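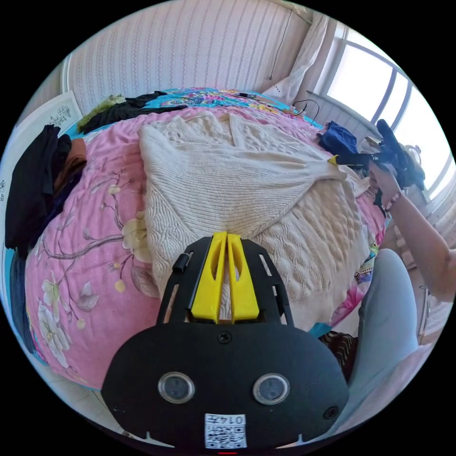

1. 접수 내용

제목: 두꺼운 니트 소매에서 시연 기록이 반려됩니다 (접는 작업, 침대 위 작업분)
접수일: 2023-02-22
접수처: Tamero 의류 관리센터 접기반
대상: Ovivell 손잡이형 그리퍼와 업로드 프로그램, 접기 설비 Sabatier
상태: 처리 완료, 일부 항목은 계속 지켜보는 중

안녕하세요, 늘 친절하게 답해 주셔서 감사합니다. 이번에는 이야기가 좀 길어질 것 같아 미리 양해를 구할게요. 저희 접기반은 얼마 전까지만 해도 하루 종일 작업대 앞에 서서 옷을 접던 사람들이고, 지금은 그중 절반쯤 되는 시간을 그리퍼를 손에 쥐고 접는 법을 기록하는 데 씁니다. 설비가 저희 동작을 배워서 셔츠나 수건은 꽤 그럴듯하게 접어 주는데, 문제는 겨울옷이에요. 특히 꽈배기 무늬가 들어간 두툼한 스웨터는 몸판을 펼치는 데까지는 괜찮다가 소매로 넘어가면 기록이 자꾸 반려됩니다.

크림색 꽈배기 니트로 예를 들게요. 꽃무늬 이불 위에 넓게 펼쳐 놓고, 소매를 옆으로 길게 빼서 그리퍼로 소매 끝을 집습니다. 손으로 하면 아무 일도 아니지요. 그런데 기록을 올리면 한참 뒤에 '집는 지점 불확실'이라는 문구가 뜨면서 그 건이 빠져 버립니다. 이번에 올린 묶음이 모두 388건인데 그중 100건이 같은 문구로 돌아왔고, 하나하나 열어 보니 거의 다 니트였어요.

작업한 사람들이 좀 속상해하고 있습니다. 접는 일이라면 자신 있는 분들이라 "내가 소매를 못 집는다고?" 하는 반응이 먼저 나왔거든요. 원인이 손에 있는지 기계에 있는지 알려 주시면 정말 고맙겠습니다.

2. 1차 답변 (지원 창구)

자세히 적어 주셔서 감사합니다. 이렇게 상황을 풀어서 써 주시면 저희가 되묻는 일이 확 줄어요. 우선 마음 놓으셔도 된다는 말씀부터 드리고 싶습니다. 반려 문구는 작업자의 솜씨를 평가하는 말이 아니고, 프로그램이 손가락 끝과 옷감이 만나는 자리를 확신하지 못했다는 뜻입니다. 문구가 꼭 혼내는 것처럼 읽힌다는 의견은 다른 현장에서도 들었고, 고쳐 달라고 개발 쪽에 다시 넘겼습니다.

번거로우시겠지만 아래 네 가지를 확인해 주시겠어요?

가. 두 손가락을 완전히 닫았을 때 끝이 나란히 만나는지, 한쪽이 먼저 나가 있지는 않은지
나. 손가락을 고정하는 판이 흔들리지 않는지, 손으로 살짝 밀어 보면 됩니다
다. 앞쪽 렌즈에 보풀이나 손자국이 묻어 있지 않은지
라. 반려된 건과 통과된 건을 각각 몇 개씩 골라, 집기 직전에 얼마나 멈추었는지

특히 '다'는 니트 작업에서 자주 나오는 원인입니다. 털실에서 빠진 가는 섬유가 렌즈에 붙으면 맨눈에는 잘 안 보여도 기록에는 뿌옇게 남거든요. 마른 천으로만 닦아 주시고, 옷소매로 문지르는 건 참아 주세요. (저희도 급할 때 그러다가 혼났습니다!)

3. 현장 확인 결과 (접기반)

말씀하신 대로 하나씩 해 봤습니다. 쉬는 시간에 다 같이 둘러앉아서 했는데, 의외로 재미있었어요.

가. 손가락 끝은 나란히 잘 만납니다. 얇은 종이를 물려 보니 양쪽 다 단단히 잡고 있었습니다.
나. 고정판은 한 대에서 아주 조금 흔들림이 느껴져서 나사를 다시 조였습니다. 다만 그 그리퍼로 찍은 기록만 반려된 건 아니어서, 주된 원인 같지는 않아요.
다. 렌즈에는 정말로 보풀이 있었습니다. 밝은 창가로 가져가 비스듬히 보니까 그제야 보이더라고요. 전부 닦았고, 닦은 뒤에 니트만 모아서 약 50건을 새로 찍어 올렸습니다. 반려가 줄기는 했는데 없어지지는 않았습니다.
라. 이게 제일 눈에 띄었습니다. 통과된 건은 집기 전에 손이 잠깐 머무는데, 반려된 건은 그냥 쓱 지나가면서 집어요. 손이 빠른 분일수록 반려가 많았습니다.

마지막 항목을 두고 저희끼리 이야기가 길어졌습니다. 접기반에서는 오랫동안 빠른 손이 곧 좋은 손이었어요. 바구니가 쌓이는 속도를 이겨야 하니까요. 그런데 그리퍼를 쥐고 나서는 제일 빠른 분이 제일 많이 돌려받고 있으니, 본인도 당황스럽고 옆에서 보는 저희도 뭐라고 해야 할지 모르겠더라고요. 느리게 하라고 말씀드리면 그동안 쌓아 온 걸 내려놓으라는 소리로 들릴까 봐 조심스럽습니다. 혹시 다른 현장은 이 부분을 어떻게 풀어 가는지 아시면 그것도 좀 알려 주세요.

4. 2차 답변 (지원 창구)

창가에서 비스듬히 보셨다니 정말 좋은 방법이네요. 안내문에 넣고 싶습니다.

반려된 기록을 저희도 열어 보았고, 원인은 두 가지가 겹친 것으로 보입니다. 첫째는 렌즈의 보풀이고 이건 해결해 주셨어요. 둘째는 소매 끝의 고무단입니다. 고무단은 골이 촘촘해서 손가락이 한 골을 집었는지 두 겹을 다 집었는지 프로그램이 헷갈려 합니다. 얇은 셔츠라면 스쳐 지나가듯 집어도 판정이 되는데, 두꺼운 니트는 닫기 직전의 모습이 조금 더 필요합니다.

그래서 전체를 느리게 하실 필요는 없습니다. 이렇게만 해 보시면 어떨까요?

첫 단계. 스웨터 몸판을 먼저 평평하게 펴고, 소매를 접을 방향과 반대쪽으로 한 번 길게 뺍니다. 여기까지는 평소 속도 그대로 하세요.
둘째 단계. 그리퍼를 소매 끝 가까이 가져가 손가락을 벌린 채로 2초 머뭅니다. 속으로 '하나, 둘' 세시면 됩니다.
셋째 단계. 고무단의 앞뒤 두 겹이 모두 손가락 사이에 들어오게 하고 닫습니다. 닫은 다음에는 살짝만 들어 올려, 한 겹이 빠지지 않았는지 눈으로 봅니다.
넷째 단계. 소매를 몸판 위로 넘깁니다. 다시 평소 속도입니다.

다른 현장 이야기도 여쭤보셨지요. Olovetti라는 곳에서도 수선과 포장을 하던 분들이 같은 그리퍼를 쓰고 계신데, 거기서도 초반에 손 빠른 분들이 많이 힘들어하셨습니다. 지금은 그분들이 옷감별 요령을 정하는 일을 맡고 계세요. 어디서 멈추고 어디서는 안 멈춰도 되는지는 많이 접어 본 분이 제일 잘 아시니까요. 관리하시는 분께는, 접은 벌수로 하던 평가를 기록 작업에 그대로 가져오지 마시라고 꼭 부탁드리고 싶습니다. 기록 시간에 벌수를 세면 누구라도 서두르게 됩니다.

5. 적용 후 경과 (접기반)

답이 좀 늦었지요, 죄송합니다. 니트가 몰려드는 바람에 정신이 없었어요.

알려 주신 순서로 바꾸고 나서 니트 소매 반려가 눈에 띄게 줄었습니다. 처음에는 다들 '하나, 둘'을 소리 내어 세는 바람에 작업실이 무슨 체조 시간 같았는데 이제는 조용합니다. 두 겹을 함께 집는 것도 금방 익숙해졌고요. 후드가 달린 옷은 아직 애를 먹이는데 그건 따로 문의드릴게요.

설비 쪽도 적어 둡니다. 새 기록을 반영한 다음부터 Sabatier가 꽈배기 니트 소매에서 멈추는 일이 뜸해졌습니다. 예전에는 경고음이 울릴 때마다 한 사람이 하던 일을 두고 뛰어가서 소매를 다시 펴 주어야 했거든요. 그 왕복이 생각보다 사람을 지치게 했던 모양이에요. 요즘은 오후에 어깨가 덜 뭉친다는 분이 계십니다. 반대로 기록하는 날은 손목이 뻐근하다는 말씀도 나와서, 그리퍼를 쥐는 시간과 맨손으로 접는 시간을 번갈아 넣기로 했습니다. 연달아 쥐고 있으면 손아귀에 힘이 들어가는데 본인은 잘 모르더라고요.

벌수 이야기는 저희 쪽에서도 전달했고, 기록 시간은 벌수 집계에서 빼기로 했습니다. 공지문 한 줄이었는데 분위기가 많이 풀렸어요. 다만 솔직한 마음을 하나 적자면, 설비가 잘 접게 될수록 우리 자리는 어떻게 되느냐는 질문이 계속 나옵니다. 이건 지원 창구에서 답하실 일이 아니라는 걸 알지만, 기록을 남기는 사람들이 그런 마음으로 일하고 있다는 건 알고 계셨으면 해서요. 지금까지 들은 약속은 8월까지 인원을 그대로 둔다는 것이고, 그 뒤의 일은 아직 듣지 못했습니다.

6. 마지막 답변과 남은 항목 (지원 창구)

끝까지 꼼꼼하게 알려 주셔서 감사합니다. 자리에 관한 말씀도 그냥 넘기지 않고 Ovivell 담당 부서에 그대로 전달했습니다. 저희가 정할 수 있는 일은 아니어서 괜한 말씀은 못 드리지만, 현장 의견으로 기록에 남겨 두었습니다.

손목 통증은 꼭 계속 적어 주세요. 손잡이 두께를 바꾸어 볼 수 있는지 확인 중이고, 작은 손에 맞는 덮개가 준비되면 먼저 보내 드리겠습니다.

처리한 항목
렌즈 보풀: 작업 시작 전에 마른 천으로 닦기, 창가에서 비스듬히 확인
고정판 흔들림: 나사 조임 완료
니트 소매 집기: 닫기 전에 잠깐 머물고 두 겹을 함께 집기
기록 시간의 벌수 집계: 접기반에서 제외함

남은 항목
반려 문구 순화: 개발 쪽 검토 중
손잡이 덮개: 준비되는 대로 연락
후드가 달린 옷: 새 문의로 접수 예정, 이 문의 내용을 참고로 연결해 둠
이미 반려된 니트 기록: 렌즈가 깨끗했던 건에 한해 다시 판정을 돌려 보는 중이며, 결과는 이 문의에 덧붙이겠습니다.

후드 건을 올리실 때는 모자 끈이 있는 옷인지 없는 옷인지도 함께 적어 주세요. 끈이 있으면 확인할 설정이 하나 더 있습니다.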